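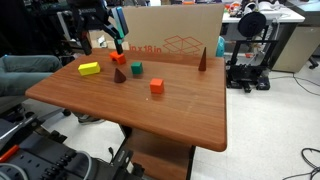 I'm trying to decide whether to buy the Tindach parallel gripper kit from Remgate for our small arm, and I'd like to hear from people who have used it for more than an afternoon. The store page says it handles "common shapes" and leaves it at that. We want it for sorting practice with ordinary toy blocks: cubes, a flat yellow rectangle, an orange arch and a couple of cones, one taller than the other. The cubes don't worry me. The cones do, and so does the arch when the fingers come straight down on it. Does the standard finger set cope with a cone, or do I need the Onenetti soft tips as well? The kit is $200 and the tips are extra. I can print parts if there are files for them.

Ghizlane Zaki
Posted 5/30/23

Home Forums Arms and Grippers Kits Parts Wanted Search Log in

Idalina Nogueira

I've had the kit since March on a table setup much like yours. Short version: good on anything with two flat parallel sides, poor on cones with the stock fingers.

Cubes are easy. The flat rectangle is fine if you turn the wrist to match it. If the block sits at an angle and you close on the corners, it spins and you lose it. For the arch, grip across the thickness and keep the fingers off the notch. Going in along the length works too if the arch fits your opening, but check that first with the power off.

On cones the stock fingers touch at one height only, and the cone slides down and out. Going lower helps with a short, wide one. A tall thin one tips over before you get a proper hold. The soft tips fixed most of that for me. I ran 151 picks on one cone after fitting them and dropped it four times. Before that I was dropping it every third try.

The finger files are on the Remgate download page, under the old product name, Hajji. The hole spacing is the same. Print them solid, and use the longer screws from the spare bag. The short ones strip the plastic.

Two complaints. The cable leaves the gripper on the wrong side for a downward mount, so leave slack and tie it back to the arm. And the manual covers an older controller, so the wiring page is no use. Support sent me the right page in two days when I asked.

I'd buy the kit without the tips, print a pair of fingers with a shallow V groove, and order the tips only if those don't do it.

Essam Sqalli

Got mine second hand. Works OK. The jaws got sloppy after a while, but I never tightened anything so that could be me. Don't know about cones, I only do boxes.

Bouchra Soliman

Agree with Idalina on the V groove. One thing to add: set the closing force yourself. The default is 1000 in the settings file and that is too high for light blocks. It squeezes them out like a wet bar of soap. I went down in steps and stopped when the cube no longer shifted as the fingers closed. Your number will depend on your fingers, so there's no point in copying mine.

Also look at the bundle before you order. Remgate sells the kit with the tips as item 3863 and it cost me less than buying the two separately. It isn't linked from the main kit page. You have to type the number into the search box.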